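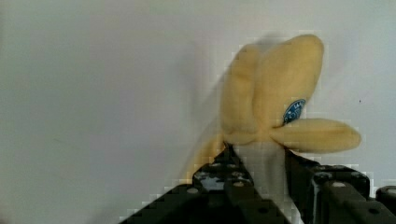
## Otham drop-in, food supplements advice: where we are

November 23, 2021. From Intan Chong, for the Owino fund.

- 78 people seen since March, more than 14 of them twice. Mostly asking about iron, vitamin D, magnesium.
- Leaflet on mixing supplements with blood thinners is done. Pharmacist at Brerndale wants one line changed, will do tommorow.
- Plondov sent 8 boxes of vitamin D, seven in date. Other one going back.

## Money

Room hire paid up. Printing over a bit, took it from travel. Receipts to follow, scanner is down.

## Still to do

Second leaflet (zinc and colds). Not started. Need a yes from you on the evening sessions befor I book the room again.

Intan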